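Cimby capsule refills: worth it or a con?

Home > Household > Cleaning and laundry
Started by pav_hegde, 10/04/2023

pav_hegde
Has anyone tried the Cimby refill capsules? You're meant to drop one in a bottle of tap water and get a surface spray for a fraction of the price. My sister swears by them but she also swears by magnets in the washing machine, so I thought I'd ask here first. Starter box is 12 capsules.

Marrowfat
Had a box in September. It's coloured water with a smell. Did the worktops with it for a fortnight and went back to washing-up liquid in a bowl, which costs next to nothing and shifts grease.

tomomi_s
Disagree with Marrowfat. I've used them for over a year and they're fine for everyday wiping. Not for the hob, I'll give you that. What strength did you make it up to? One capsule to a small bottle, not a big one.

Marrowfat
Small bottle, as per the box. I can read.

oldgate59
The bit I don't believe is the claim on the website that one capsule "replaces 224 wipes". Replaces them how? Who wipes a table and keeps a tally? I emailed to ask what they'd tested it on and got a reply about their values. Asked again and got a discount code.

So I did my own. Half a pale top with Cimby, half with plain warm water and a cloth, tea and a bit of jam left on both for an hour beforehand.

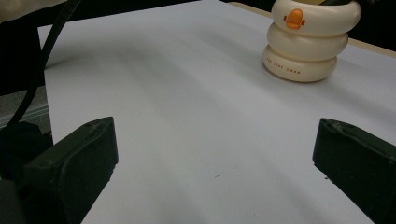

I got my wife to say which half was which without telling her. She picked the wrong one, then changed her mind, then said she'd married an idiot. Make of that what you will. My view is that the cloth does most of the work and the capsule is there so you feel you've bought something.

tomomi_s
With respect, one go with tea and jam isn't a test. Jam is sugar, it comes off with water anyway. Try it on butter or a greasy handprint.

oldgate59
Fair point about the jam. But if it only beats water on butter they should put that on the box.

kettle_on
Baltatance do a powder version that's much the same idea. Also useless on limescale, before anyone asks.

pav_hegde
Thanks all. Is the smell strong? I get headaches from the Drivia stuff.

Marrowfat
Strong for ten minutes, then gone. Like a taxi.

tomomi_s
I hardly notice it. There is an unscented one but it's always out of stock.

oldgate59
Did the butter. Cimby was slightly better than water, and washing-up liquid was better than both. I'll be using up the rest of the box on the windows and not buying another.

tomomi_s
It'll streak on windows.

oldgate59
It has streaked on the windows.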